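Sorting the Cable Drawer: Gallery

Posted 14th December by Ankit Solanki

We moved the small electrical bits out of the back office last week and into the new shelving at Purba. The job was put off from March, when we only got as far as emptying the top drawer into carrier bags. This page is a record of how it was done and where things have ended up, for anyone who comes looking for a lead and finds the old drawer gone.

Everything was sorted by hand, one item at a time. Leads were untangled first, then straps, then anything with a plug on it. Items with no obvious partner went into a separate tub and were looked at again at the end.

Thin black cables took the longest. Most of them look the same until you check the ends, and a good number had been wound together so tightly that they had to be worked loose before they could be checked. We tried labelling them as we went but it was quicker to lay each one out at full length, look at both ends and then label it.

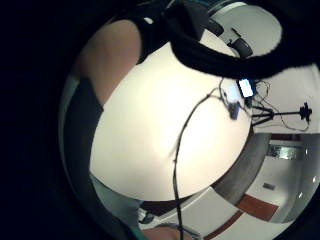

Once a cable has its label it is coiled loosely and closed with a paper tie. Please don't wrap cables round your hand and pull them tight, as several of the older ones had split near the plug. Anything split has gone for recycling and has not been replaced.

Padded straps are now kept apart from the cables. They used to share a drawer and the fluff got into everything. They hang on the row of hooks inside the cupboard door, longest at the left. If a strap belongs to a particular bag or case, the name is written on a tag at the buckle end.

The shelving is from Barkska and came flat. It went up in an afternoon, apart from the bottom shelf, which had to be turned round because the holes were on the wrong side. The boxes are the Zelley ones we already had, with new card labels on the front. They are a bit deep for the shelves and stick out, but they don't tip.

Where things are now:

Top shelf: chargers and mains leads
Second shelf: audio leads, adaptors, headphones
Third shelf: batteries, torches, extension reels
Bottom shelf: the Trulline cases and anything heavy
Cupboard door: straps
Grey tub on the floor: things we couldn't identify

There were 42 cables worth keeping. The list is taped inside the cupboard door, with the length and both ends given for each. If you borrow one, write your name beside it in pencil and rub it out when it comes back. The old borrowing book was full and had not been looked at since Purba was repainted, so it has been put away with the other papers.

The grey tub will stay where it is until the end of March. If you recognise something in it, take it out and label it, or leave me a note saying what it is. Two of the adaptors look as though they belong to the old projector, but I haven't been able to test them because the projector is still at the menders.

Still to do: the second cupboard, the box of remote controls, and the spare bulbs, which need a proper lid.

More galleries: Shelving going up / The paint cupboard / Garden tools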